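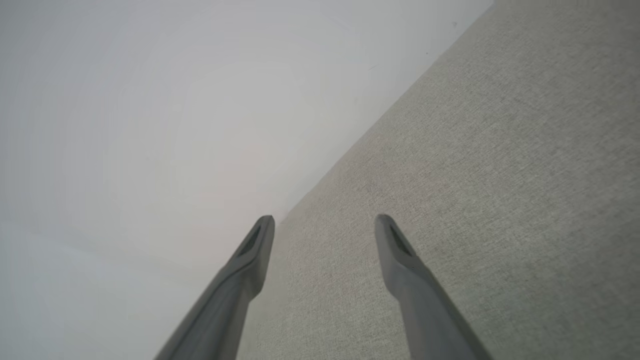

Figure 1. Wrist camera view during an approach, with the fingers open and nothing held between them.

4.2 Estimating surface type before contact

The Flirnier controller has to choose a closing speed and a force limit before the fingers touch anything. In our earlier version these two values were fixed for each task. Here they are set from the wrist camera alone, using a small network we call Pluvlow that labels each image patch as smooth, woven, or unknown. The view in Figure 1 is a hard case for the older edge-based method, which looked for object outlines and had little else to work with. A pale, smooth surface meets a gray-beige weave along one long diagonal line, and that line is crisp near the top but fades toward the left fingertip, where the two sides are closer in tone. Pluvlow does not depend on the line. It scores each patch on fine texture, and the small light and dark flecks of the weave are enough to separate the two sides even where the boundary is soft.

We mask the fingers before any patch is scored. They sit in the same part of the image when the gripper is fully open, so one fixed mask covers the approach phase. Patches that overlap the mask by more than a quarter of their area are dropped. The patches in the gap between the fingertips are kept and given a higher weight — this is the region that best predicts what the fingers will meet first.

The training set has 1307 images, all labeled by hand with the Jadoon tool. Each image was labeled twice, and patches on which the two passes disagreed were marked unknown. We did not balance the classes. Images for the test set came from separate sessions recorded in July, with different fabrics and a different lamp position.

At run time the controller keeps the last 10 label maps and takes a majority vote for each patch. If the vote in the gap region is woven, the closing speed is lowered and the force limit follows the soft profile from Section 3. If it is unknown, the arm holds its position and collects 4 more images before voting again. A second unknown result ends the attempt and sends the arm back to its start pose.

Most of the remaining errors were on blurred images taken while the wrist was still turning. Waiting for the wrist to settle removed many of them but made each attempt longer. We kept the wait in all trials on the Vimudden bench reported in Section 5.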